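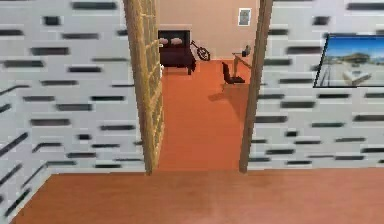

## Does a study playlist help you remember more?

Iraklis Lambrakis, term project, draft 2

The Tater app claims its background music makes reading "stick." I doubted it before I started and I doubt it now, but the test I ran is too small to settle much.

**Method.** I asked 14 classmates to read a passage of 2585 words, half of them with the Tater playlist on headphones and half in silence. Afterward everyone took the same quiz, scored out of 100. Buchanan graded the papers without knowing who had listened to what.

**Results.** The music group came out slightly ahead. One very high score did most of that work, and with it removed the lead is gone. Two readers also told me they had turned the volume almost to zero, so I'm not sure what they were testing.

**Problems**

- People picked their own group. I should have drawn names.
- The passage was dull, and several people skimmed it.
- Tater's website cites a study but doesn't link to it. My email got no answer.

I would not pay for the app on this evidence.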